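3.2 Sorting fruit at the table

I spent most of September thinking about fruit baskets, and I'm not sorry! In the Kaimal set we had 26 sessions, and I kept coming back to how people mix things in a bowl.
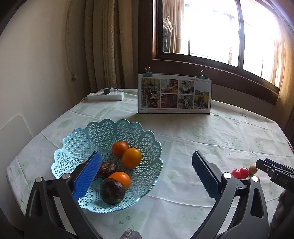

Figure 2. Orange-colored fruits and dark, wrinkled ones in a turquoise basket.

Color seemed to me the easy cue (size is a much messier one, I think), so I coded it first.
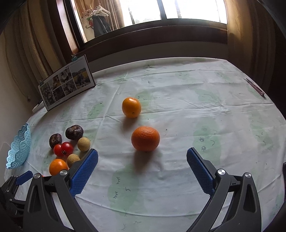 Small fruits got their own code, clusters another, and I redid both after the Karatport pilot.

2 comments
60 shares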